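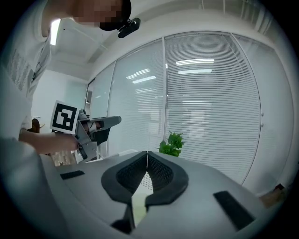
White shirt, lanyard and a gray handheld gripper.

Section 4: Setting up your rate watch and repayment buffer

Right, you've got your Tadameo account open and your mortgage linked (if you haven't, go back to section 3, I'll wait). This is the part of the guide I get asked about most, and it's my favourite bit of the whole planner, so forgive me if I go on a little. Rate watch keeps an eye on what your lender charges you and shows what a rise would do to your monthly payment. The buffer is a pot you build up in advance so the rise doesn't hurt as much.

I've used my own loan for the figures. It's a variable-rate one with Bullum, and yours will look different.

Before you start, have these to hand:
Your latest mortgage statement
The date your current deal ends, if it has one
Your login for the account your wages go into

4.1 Switching on rate watch

1. Open the Loans tab and tap the name of your mortgage.

2. Tap Rate watch, then Turn on. You'll be asked whether your loan is fixed, variable or tracker. If you pick the wrong one you can change it later under Loan details, but the planner throws away its earlier sums when you do (I've done this twice and grumbled both times).

3. Type in your current rate exactly as it's printed on the statement, with both decimal places.

4. Type in your monthly payment. Mine is 1044 pounds. Leave out any overpayments you make on top, they go in their own box further down.

5. Tap Save. The little dial at the top goes from grey to green once the numbers agree with each other. If it goes amber, your payment and your rate don't match for the balance you've given, and nine times out of ten it's the balance that's out of date.

Note: if you have a loan in two parts, set up rate watch for each part separately. Natalie Pilkington on our help desk keeps asking the developers for a combined view and I'm right behind her!

4.2 Trying out a rise

6. Still on the Rate watch page, tap What if.

7. Drag the slider to the rise you want to test. I'd start with a quarter of a point, then a half, then a whole one, and jot down the new payment each time. The first time I did this I had to go and put the kettle on.

8. Tap Keep to store a result. You can store as many as you like, and they're listed under My what-ifs with the newest on top.

Caution: What if shows you sums, it doesn't make forecasts. Your lender can move its rate whenever your contract allows, by more or less than you tested, and it may do it when the central bank hasn't moved at all. Please don't sign up for a new deal on the strength of a slider. Ring your lender or a qualified adviser first.

4.3 Building the buffer

9. Go to Pots and tap New pot, then Buffer.

10. Choose a target. The planner suggests a figure based on your largest stored what-if, but you can overtype it. I set mine at 3000 pounds, which was a nice round number and a bit more than it suggested.

11. Choose how much to put in each payday. I started with 55 pounds, and it was small enough that I stopped noticing it after a while. Tap Start.

12. Check the first transfer on your bank statement as well as in the planner. It should appear with the reference TAKENT BUFFER (Takent is the firm that moves the money for us, so don't panic when you see the name).

My pot stands at 2799 pounds as I write this, so I'm nearly there and feeling rather smug.

Note: transfers set up after four in the afternoon go out the next working day. Changing your payday amount doesn't affect a transfer that's already on its way.

Caution: if your wages account is overdrawn on payday, the transfer will still be attempted, and your bank may charge you for it. Use Pause, in the top corner of the pot, if you know it's going to be a tight month. Pausing is free and you can leave it paused as long as you need.

4.4 If something looks wrong

The dial stays grey: you haven't tapped Save, or the rate box is empty.

The what-if payment is enormous: look for a slipped decimal point in your rate. Kwok-wai Au, who tested this section for me, managed to give himself a rate of 44 per cent.

The pot shows Waiting for more than three working days: tap Help, then Payments, and send us the transfer reference.

Your rate has changed but the planner hasn't caught up: go to Loan details, type in the new rate and the date it starts, and tap Save. Your stored what-ifs stay as they were, so run new ones from step 6.

Section 5 covers fixed deals that are about to end.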